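Open day at Vistosero: a look round a working studio

I went to the spring open day at Vistosero in April, mainly to hear the room. The studio is in a former seed warehouse ten minutes' walk from the harbour, and for most of the year you only get in if you have booked a session. On the open day anyone can walk through, and this time the duo Tukum were there to play a short set and talk about the record they have been making in the building.

Doors were at 10 and there was already a queue down the side of the yard. We were given a paper wristband and sent upstairs in groups of 14, which is as many as the control room will hold. My group had a couple of music students, a man who builds harmoniums and a family whose daughter had just started on the drums.

The tour was led by Bjarke Kárason, who runs the studio and engineers most of what is recorded there. He spoke quietly and did not try to sell us anything. He started in the live room, where the floor is the old warehouse boards and the walls are hung with heavy felt on rails. The felt can be pulled back in sections. He clapped once with it closed and once with it open, and the difference was easy to hear: a short flat sound the first time, and a long tail the second. Tukum recorded their vocals with it open and the drums with it closed.

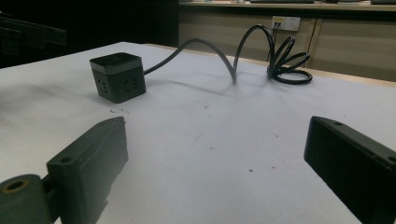
The live room has very few fixed sockets, a leftover from its warehouse days, and a good part of the morning's questions were about practical things of this sort. Kárason said his rule is that amplifiers and recording gear stay on separate circuits, and that he would sooner run a long lead than share one. For smaller jobs a black cube like the one on the white table, with sockets on more than one side, is enough to keep a keyboard and a couple of pedals going. He told the students to find out where the power is before they decide where the drummer sits. One of them wrote that down.

From there we went into the control room. The desk is a Ladefoged, bought second-hand from a radio station and rebuilt over two winters. It has fewer channels than I expected. Kárason said he rarely fills them, and that a band who need more have usually not finished arranging the song. He played us a rough mix of a Tukum track called "Kurora", first with everything in and then with only the voices and the bass harmonium. I preferred the second version. So did the harmonium builder, but he would.

There was some discussion about tape. The studio has a machine and it works, but it is used on perhaps one project in five now because of what the reels cost. Tukum used it for three songs on the new record and went straight to the computer for the rest. I could not tell which were which from the extracts we heard, and I did not get the chance to ask.

The set was at midday in the live room, with the felt half open. Tukum are two voices, harmonium and a small drum kit, and on stage they swap instruments without saying much in between. They played five songs, four of them new. The opener was slow and took a while to settle, and the second voice was too low for the first verse or so. After that it was very good. "Kurora" came third and was stronger than the rough mix, faster and with a harder edge to the drums. The last song was unaccompanied, and the room did most of the work for them.
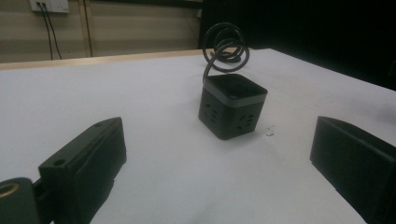 Afterwards they sat on the edge of the riser and took questions for half an hour. They write separately and bring each other songs that are nearly finished, and then take them apart again. The new record began with 10 songs and still has 10, although only six of them are the ones they started with. They had thought about recording at home to save money and had got as far as demos, but could not get the harmonium to sound right in a small room with a low ceiling. Someone asked whether they would tour it with a full band. They said no.

The shop at the bottom of the stairs had vinyl from several groups who have recorded there, along with tea and a decent almond cake. I bought the first Tukum LP, which is a numbered pressing. Mine is 387. The sleeve is plain card with the titles stamped on and the sound is clean, though side two on my copy has a light tick through the first song.

A few notes for anyone thinking of going next time. Entry is free but the tour places are handed out on the day, so come early if you want the control room. The stairs are steep and there is no lift, although the set was relayed to speakers in the yard. There is no parking at the studio itself. The nearest bus stop is at the harbour end of the street, and the last bus back leaves at six.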